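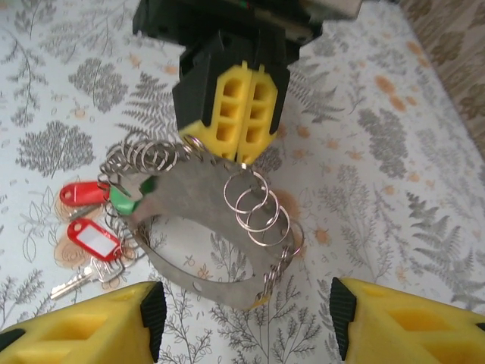 Gremeo steel key holder, review by Marjorie Yeoman

I bought the Gremeo in September for the keys to our rental units in Dudulthorpe. Before that they lived in a coffee can. The holder is a curved piece of steel with split rings on it, and the keys and tags go on the rings. I use plastic key tags in different colors, green for the front doors and red for the sheds.

The steel is stiff and has held its shape. The small rings are the weak point. They are tight, and loading the first 8 keys cost me two fingernails – a butter knife helped. The bigger rings open more easily.
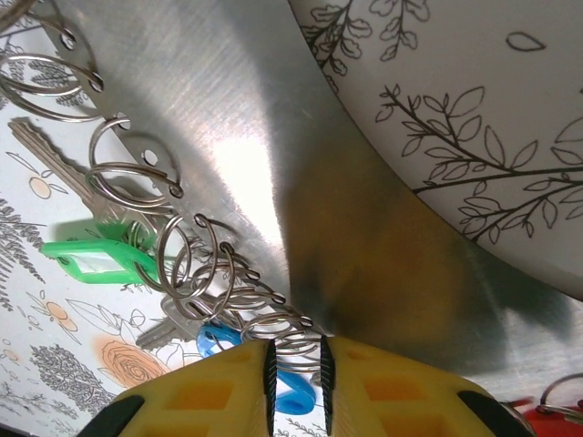 Can you take one key off without removing the others?

You can, as every key has its own ring, but it is slow. I put the keys I lend out on the larger rings.

My old Kemlow board was quicker to use but took up half a wall. The Mockus I tried before it was too flimsy for this many keys. I would buy the Gremeo again for keys that mostly stay put.

Rating: 4 stars. It loses one for the small rings.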